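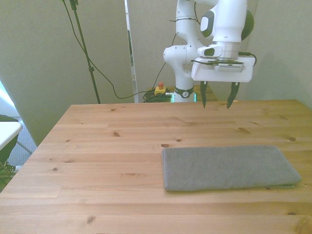

June 8, 2024

I have been meaning to write about Kristof Van Loon since January, when my sister rang to say he was in that new police drama, Lostotach, and did I know he was the baker from Rillov? I did not! I went straight back and watched the first episode again, and there he was, flour up to his elbows, saying two lines and stealing the whole thing.

So of course I have spent far too many evenings reading every interview I could find (the kettle has had a busy spring). He grew up in Hanovdale, over his parents' bicycle shop, and didn't go near a stage until he was nearly thirty. Before that he drove a delivery van and sang in a wedding band, and he still says the weddings were harder work than any filming he has done since.

His first proper part was in a play called Layug, put on in a hall with 245 seats and a heating system that knocked all through the quiet bits. He did it for 5 weeks and caught a cold in the second one, so if you saw it then, that husky voice everyone praised was mostly lozenges.

For Lostotach he was up against 400 other actors, or so he told a radio programme, and he very nearly missed the audition by getting on the wrong train. I do love that. He has kept the ticket in his wallet.

My sister thinks he is better in Rillov, and we have had words over it. I'd start with Lostotach myself, and do stick with the second episode even though it's slow, as the scene with his father on the ferry comes right at the end.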